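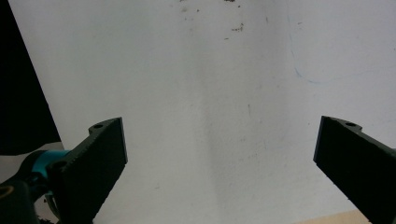 Brunum wants your pulse before it lets you play

Prokulano, the studio behind the horror game Brunum, says its June update will read your heart rate through a chest strap and make the monsters faster as you get scared. The strap is sold separately. Players who skip it get what the studio calls "standard fear."

I have questions. The first is whether a pulse says much about fear at all. Mine goes up when I climb the stairs with groceries, and it goes up when a game crashes before a save point. Chiharu Hayashi, lead designer on the update, told a press call on Wednesday that the software can tell the difference after 30 minutes of play. Asked how, she said it was "a learning system" and moved on to the next caller.

The studio tested it on 19 people, 7 of whom work there. It hasn't shared the results beyond a slide that said players felt "more present." More present than what, the slide didn't say.

Then there's the data. The privacy page says heart readings are kept for 2 years to "improve the experience." Ntombi Ngubane, who runs the player rights blog Motaung, asked whether they could be passed to Bimness, the fitness app company that makes the strap. She got a form reply thanking her for her interest in horror.

Maybe it will be great. The original Brunum was scary with nothing but a flashlight and a bad hallway, and I'd play more of that. I'll try the update when there's a demo I can run without making an account. So far no demo has been announced.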